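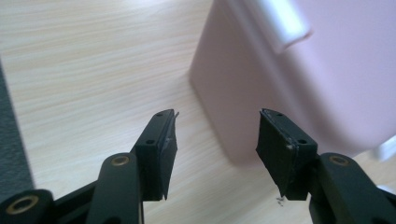 **From the sorting room: our first summer with the coat library**

When we started the coat library at Ketero last fall, I thought of it as a winter thing. You borrow a coat in November, you bring it back when the crocuses are up, and in between those of us with a key to the sorting room go home and put our feet up. I'd like to apologize to everyone I said that to, because it is June, and I have spent more hours with other people's parkas this month than I did in all of January!

For those of you who are new to the newsletter (and there are quite a few of you, welcome), the coat library works just the way a book library does. You come in, you try things on in front of the long mirror, you sign a card, and you take your coat home for the season. There's no charge and you don't have to tell us why you need one. We have had families in between moves, students from warm places who had never owned a scarf, and one very nice gentleman who had left his good wool overcoat on a train and was too cross with himself to buy another.

We lent out 460 coats this past season. I want you to picture that for a moment, because I certainly didn't when we began. I had imagined a couple of racks. My own contribution to the planning was to offer two shoe boxes for the cards, and the second one was meant to be a spare.

Nearly everything has come home again. Some 30 coats are still out, and if one of them is hanging in your hall, please don't feel bad about it, and please don't stay away on account of it. There are no fines, and we would just like to know whether to expect it. If your child has worn it all winter and loves it and it still has some room in the sleeves, tell us that too, and we'll mark the card and you can hang on to it for another year.

Now, washing. The laundromat on Prasance Street let us have the big machines before opening time, starting at 5:30 in the morning, which is a lovely hour once you are up. I learned a great deal about down. You have to dry it on low for what feels like forever, stopping every so often to break up the clumps with your hands, and if you get impatient and put it away a little damp you will be very sorry in October. Wool we aired on the line behind the Endora building and brushed by hand. Anything with a stuck zipper got a rub with a plain wax candle, and I am happy to say that this cured more of them than the fancy stick I bought.

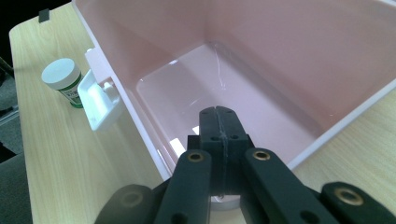
The mending has been my favorite part. The Onsri sewing circle took on all the buttons and linings, and they set themselves up by the window with the good light and a radio and seemed to be having a much better time than the rest of us. They have a rule that a replacement button doesn't have to match so long as it's nice, so a number of our plainer gray coats will be coming back to you with one rather dashing button, usually the second from the top. I have my eye on a navy one with a green glass button and am trying to remind myself that I already have a coat.

We also went through all the pockets. Tissues, of course, and bus tickets, and a surprising number of acorns. Anything that looked as though it might be missed went into an envelope with the card number on it, and the envelopes are at the front desk. If you lost a small house key on a loop of red yarn, do come by.

What we need for next season is children's sizes, mostly, and anything in the larger men's sizes, where we ran out before the first snow. Snow pants would be wonderful. We are fine for women's mediums, and in fact could open a shop. If you have a clean coat with a working closure, you can leave it at the Ketero front desk any afternoon, or at the side door on Prasance Street if you ring the bell and give us a minute to come down the stairs. Please check the pockets first (see acorns).

We could also use 180 sturdy hangers, the wide kind that don't leave points in the shoulders. Wire ones bend under a winter coat and then the whole rail starts sliding to one end, and I have picked up that rail off the floor enough times now to have feelings about it.
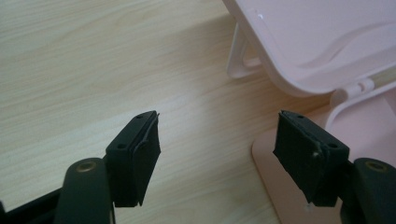 *At the table, June.*

The library opens again in October, and the mirror will be back by the door where the light is kinder. Come in early if you need something for a little one, as the small sizes go fast.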